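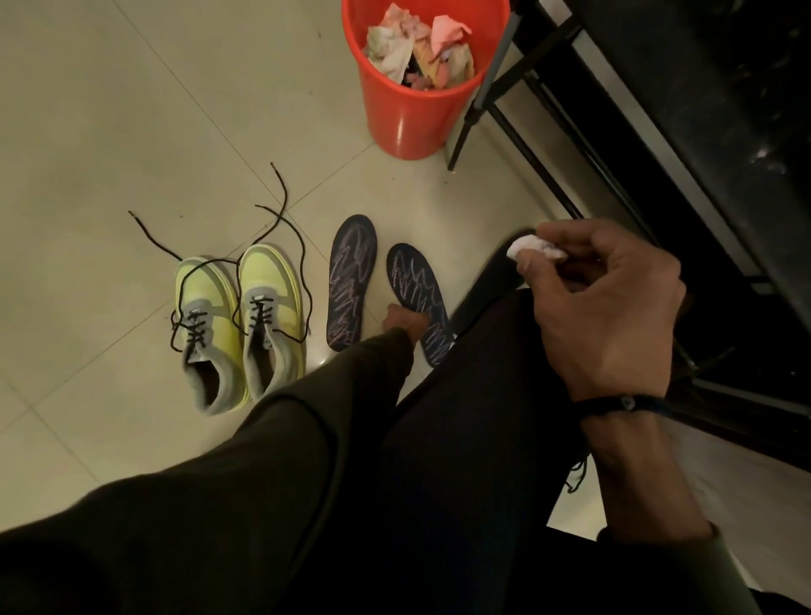

3.2 Preparation and storage of test footwear

Wear trials at the Ernton site ran from October until the end of the heating season. Each participant received one pair of lace-up shoes in the correct size and wore it on working days only. Shoes were collected on Saturday morning and taken to the Illcombe laboratory, where insoles and uppers were handled as separate samples.

Figure 3. Sneakers with partly threaded dark laces and the insoles taken out.

Insoles were weighed on arrival and again after 12 hours in a ventilated cabinet held at 23 degrees Celsius. The difference between the two readings was recorded as retained moisture. Shoes stored with the insole in place served as the comparison group and were kept in the same cabinet for the same period. Laces were loosened in both groups, as earlier work at Dogbe had found that a tightly closed upper slows drying at the toe.

Of the 52 pairs issued, 14 were left out of the analysis. Most of these had been worn on fewer than half of the scheduled days – the remainder were returned without a completed diary. The excluded pairs did not differ from the others in size or in the type of work done by the wearer.

Odor was rated by a trained panel using the Clindine scale, which runs from zero (none) to five (very strong). Panel members worked alone and were not told which storage method had been used. Ratings were made before the second weighing so that handling would not affect the result. Where two ratings for the same shoe differed by more than one point, a third was taken and the median was used. Details of the cabinet airflow are given in Section 3.3.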